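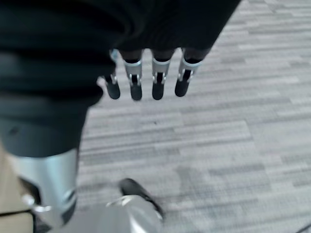

What is in the Greltcombe clothing set?

Short records of everyday garments being worn, folded, hung up and put away, with a text label for each one.

Contents

The set holds 3,000 records in 200 folders. Each folder covers one outfit or one pile of laundry. Labels give the garment type, the main colour, how the cloth is lying (flat, creased, folded, hanging, worn) and what was being done with it. Dark fabrics were labelled twice, as black, charcoal and navy were often mixed up on the first pass.

Layout

labels.csv — one row per record
folders/ — the records, by outfit
lobo/ — older labels in the Lobo format, kept so that existing scripts still run
notes.txt — spelling of garment names, with the few we changed

Garment names

We use "jumper", "trousers" and "dressing gown" throughout. A cuff is labelled only where the sleeve edge can be made out. Padding at the knee or elbow has its own tag, "padded".

Known problems

546 records have no colour label. Socks are not paired. Folders from Bruvley use "top" for both shirts and jumpers — these will be split in the July release.

Use

Free for research and teaching. Please cite the Greltcombe clothing set and give the release date. The Plekar loader reads labels.csv without changes; use the first 100 rows to test it.

Last updated 29/03/2022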